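Rosalinda Talavera
May 24, 2023
6 replies · 50 shares

1/ Wednesday is my day for new netlabel music, so I make a small thread again. This time there are four releases, all free or pay what you want. English is my third language, so please be patient with my adjectives.

2/ First one is Stimico, with the album "Salt Office". It has 10 tracks of slow ambient with a lot of tape hiss. I listened to it two times on the train and one time at home, and at home it was much better. On the train the low sounds disappear completely.

3/ The track I return to is number four, "Harbor Register". One organ chord stays for almost the whole piece, and under it there is a voice reading what I think are ship names. The voice is mixed very low. I tried with headphones and I still cannot say in which language it is.
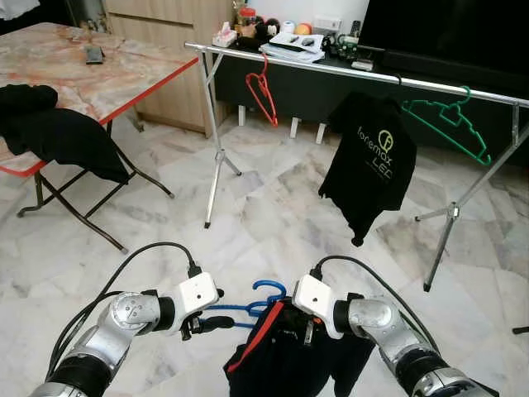 Dariel wrote to me that the voice is Estonian and that the names are villages. Also that the first version of the album, the one on cassette, has this track without the voice, and he prefers it so. I did not hear the cassette. If somebody has a copy to sell, please write to me.

4/ What I like less on "Salt Office" is the last track. It is a remix with drums, and after nine quiet pieces the drums come like a neighbor with a hammer. I stop the album before it. You can do the same.

5/ Second is Serkden, a duo with guitar and a very old sampler. The EP is called "Minor Roads" and has 6 songs, all of them under three minutes. I would call it indie pop, but the edges of the sound are broken on purpose. The singer is close to the microphone and you hear her breathe before every line.

6/ The opening song "Kilometer" has a melody that I sang the whole weekend. The words are simple: she is waiting for a bus, the bus is late, she decides to walk. I understood all of it the first time, and with English songs this does not happen to me often.

7/ A small complaint about Serkden: the files are tagged badly. My player shows the songs in alphabetical order and "Kilometer" comes in the middle. I corrected the tags by hand. The right order is on the release page, under the cover. 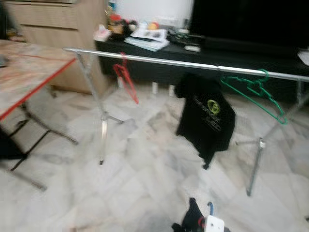

8/ THIRD RELEASE: MORIN, "LETTERS TO A DAM"

Drone, one single piece, 50 minutes. I know that many of you will close the thread now. Please give it the first ten minutes. It begins with something like water in a pipe, and then a cello enters so slowly that I did not notice the moment.

9/ Morin made it alone, recording in a concrete room, and you can hear the size of the room all the time. The middle part is a little long for me. The end is beautiful, the cello goes away and the pipe stays.

10/ When I looked yesterday the page had 1,747 downloads. For a drone piece on a small label this is a very good number, and I am happy for him. The lossless version is a big file, so do not start it on your phone connection as I did. 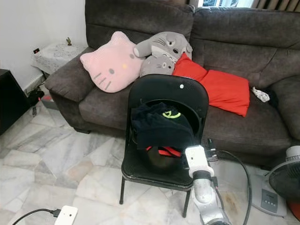
Rosalinda Talavera
Writer, free music and netlabels

11/ The last one is Fanden, and I will be short, as I have heard it only once. Electro, fast, with a bass that is almost funny. Two tracks, "Lift" and "Lift (Again)". The second is the better one. It has handclaps, and the bass plays half of the notes and leaves you to imagine the others.

12/ Fanden will have a full album in June on the same label. I will write about it when I have listened to it properly. If you know other releases with cello and drone, put them in the replies, I am collecting them for a longer list.

Show more replies

Get new threads by email. Subscribe to the newsletter. You can unsubscribe at any time.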